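Talk notes - Dustura evening, 10 February 2025
"What we get wrong about storing food at home"

Start on time. Slot is 30 min, leave 12 for questions. Water on the lectern.

Open w/ the bin. We kept a kitchen diary at Bruris, 219 entries, one kitchen, a whole September. Most of it never went moldy. It got forgotten. Pause here, people laugh.

Fridge first. Door is the warmest spot so no milk there. Everyone keeps milk there. I keep milk there. Move on.

Drawers: one for leafy stuff, one for fruit. Slider closed for leaves, open for fruit. If they ask about the paper towel trick, yes, works for salad, change it when it's damp.

Onions and potatoes. Not together!! Dark, dry, some air. Paper bag is fine. Say the bit about the cupboard over the stove (skip if running late).

Bread - freeze it sliced. Don't put it in the fridge, it goes stale faster. Somebody will argue. Let them, 1 min max.

Labels. Masking tape and a pen, that's the whole system. Date you cooked it, not the date you think it'll go off. Tell the Chiba soup story, short version, no freezer part.

Ripening. Fruit that keeps going after picking vs fruit that doesnt. Pears, bananas, avocados on the counter, then fridge once they're soft. Brown skin is mostly a looks problem, so cut it open before you toss it. Mold or a sour smell is differnt, that goes out.

Money slide: 600 a year is what our kitchen threw away, by the diary. One kitchen, say that twice, don't let it turn into a national figure.

Ask for hands: who shops with a list? Who sticks to it?

Close on the eat-first shelf. One shelf, eye level, whatever needs using this week. Skonditz handouts are by the door, take two.

If the clicker dies just keep talking.

Related
Freezer basics: the handout
Soup from odds and ends
Notes from the September talk

Get our newsletter once a month. Unsubscribe any time.
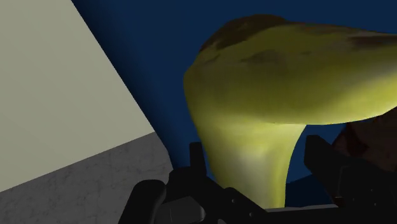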